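4.2 Configurar um alerta de preço no Griden

Antes de começar, verifique que a sua conta Vestbridge está ligada e que o gráfico mostra o ativo correto.

1. Abra o menu Alertas e escolha Novo alerta.
2. No campo Condição, selecione Cruzamento de médias.
3. Introduza 9 períodos para a média curta e 22 para a média longa.
4. Em Preço mínimo, escreva 112. O alerta fica inativo abaixo deste valor.
5. Carregue em Guardar.

Nota: o Griden calcula as médias com o preço de fecho. Para usar outro preço, veja a secção 4.5.
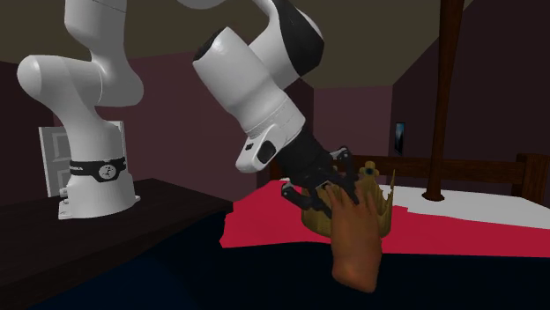 Fig. 4 - Braço robótico branco sobre tampo de madeira, imagem simulada

Depois de guardar, o alerta aparece na lista com o estado Em espera. O histórico conserva os últimos 370 avisos - os mais antigos são apagados de forma automática.

Atenção: o alerta não envia nenhuma ordem ao mercado. Se deseja comprar ou vender, a ordem tem de ser feita por si no painel Ordens.

6. Para suspender o alerta, desmarque a caixa Ativo ao lado do nome. Os valores introduzidos ficam guardados.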